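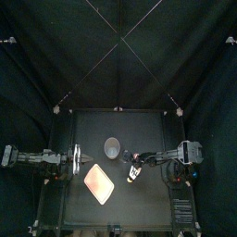

Black fabric walls around a dark gray tabletop, with thin wires pulled tight into an X.

How to black out a corner with fabric (and what not to pay for)

By Pongsak Duangkaew
Last updated in June

Most guides to blackout fabric are written by people who sell blackout fabric. They will tell you that you need a kit, a coated cloth and a special clip. I have put up a fair number of these corners, for photographing small objects and once for a friend who slept days, and I remain unconvinced by nearly all of it.

What you need

Black cloth, enough to cover the walls of your corner plus a generous overlap
Wire or cord for the top edge
Screw eyes, or a clamp-on pole if you rent
Strong clips
A flashlight
A chair

Start with the flashlight

Before you buy any cloth, ask for a sample. Take it into a dark closet, hold it flat against the lens of the flashlight and look at the other side. If you see pinpricks, it leaks. If you see a dull glow, it leaks more. The word "blackout" on the label means very little. I tested a Starnent cloth sold as total blackout and could make out the shape of the bulb through it.

Then test for shine. Hang the sample up and light it from the side. Plenty of cloth that looks black in your hand turns gray and streaky once a lamp hits it. For a camera this matters more than leaks. For sleeping it doesn't matter at all, so don't let anyone sell you the expensive matte stuff for a bedroom.

Weight is the number shops like to quote, and I don't trust it much. A loose heavy weave can let through more light than a tight thin one. Two layers of cheap tight cloth usually beat one layer of the costly kind, and you can wash them.

Hang the top edge

1. Mark the height at both ends of the run. Use a level if the ceiling is old. Measuring down from a crooked ceiling gives you a crooked curtain.

2. Put in the screw eyes. They need to go into wood. Plastic wall anchors are supposed to hold a curtain like this, and mine held for one evening.

3. Run the wire between them and pull it tight. It will sag anyway. For a run of 2000 mm I get a dip I can live with. Longer than that and I add an eye in the middle.

4. Fold the top of the cloth over the wire and clip it. Sewing a sleeve looks better but then you can't shift the cloth along when you find you hung it wrong.

5. Let it hang overnight before you trim the bottom. Some cloth stretches. I've read that polyester never does, which was news to the piece I had already cut.

Close the gaps

The cloth is rarely the problem. The corners, the floor and the top are. Overlap neighboring pieces by a hand's width or more and clip them in at least two places. Let the bottom drag on the floor a little. If that bothers you, put a strip of lumber on it.

The top is the hard part. Light comes over the wire, hits the ceiling and drops straight down inside. You can bring a flap of cloth forward like the lid of a box, but leave a way for air to get out. It gets stuffy fast under a full lid, and if you run a hot lamp in there you should keep it well away from the fabric. I don't care what the package says about flame treatment. Ask what happens to the treatment after a wash, and see how long the shop takes to answer.

Check it properly

Sit on the chair inside with the room lights on. Wait about ten minutes for your eyes to settle, then look for bright spots and clip them shut. Checking right after you walk in is useless. Everything looks dark then.

About those kits

The Vitbridge kit has decent clips and cloth I would not buy again. The Skendis one has a nice bag. I wanted to compare the clips against the maker's own load figures, but the link printed on the instruction sheet goes to a 404 page, so I can only say that one of mine slipped.

If you already own clips and a drill, buy cloth by the yard and skip the kits. Keep the receipt until you have done the flashlight test on the full piece, because samples and rolls don't always match.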